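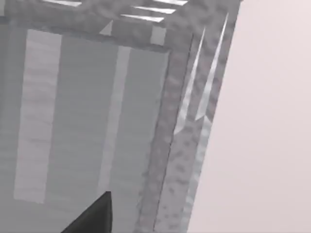 The tip of a gripper finger close to a grey metal panel in the simulated kitchen.

Alitmont will spend up to $197,000 on kitchen robotics over the coming financial year, after managers agreed to put simulation work ahead of any large hardware order.

The aged care meals provider runs 43 small kitchens and has been looking at robot arms for benchtop jobs such as clearing counters and putting containers away. Under the budget approved in June, it will lease four arms for its Landry site. Outright purchase has been put off until the leases end.

Operations manager Océane Ross said the first quote the company received, from integrator Zerereck, covered the arms and very little else.

“The arm was the easy line to fill in,” Ross said. “Then you add fingers, mounts, guarding, freight, training, a service agreement and somebody's time to look after it. We'd left half of that out of the first draft.”
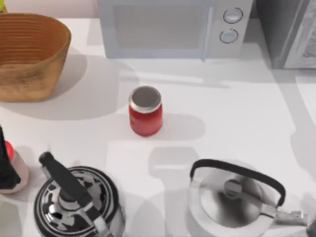
Grippers are expected to be the hardest item to price. Zerereck quoted a standard two-finger unit with each arm, and Alitmont has set money aside for replacement fingertips in more than one shape. The simulated counter gives an idea of the problem: a black marbled kettle and a stainless steel one both have a handle arched over the top, while the small red jar is a smooth cylinder with a round metal lid. Ross said she wanted to know which items the standard fingers could manage before paying for custom sets – the supplier's lead time on those is five months.

Software is being budgeted separately. Alitmont will take a yearly licence for Jidgate, a planning package that lets staff try bench layouts and reach distances on screen. The licence can be dropped at renewal, and the layouts stay with the company.

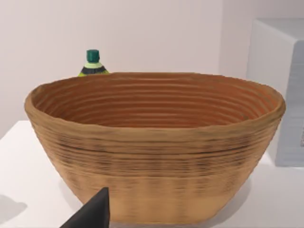 A coiled basket on the simulated benchtop, with a gripper finger at lower left.

Electrical work at Landry is not in the robotics figure and will come out of the building maintenance budget. Ross said two of the benches there might also need stiffening to carry the mounts, and a quote for that was still outstanding.

Staff at the site will be asked for a list of the items they handle most before the lease is signed. The other kitchens will not be considered until the next budget round.

Contact the newsroom | Copyright, all rights reserved | Back to top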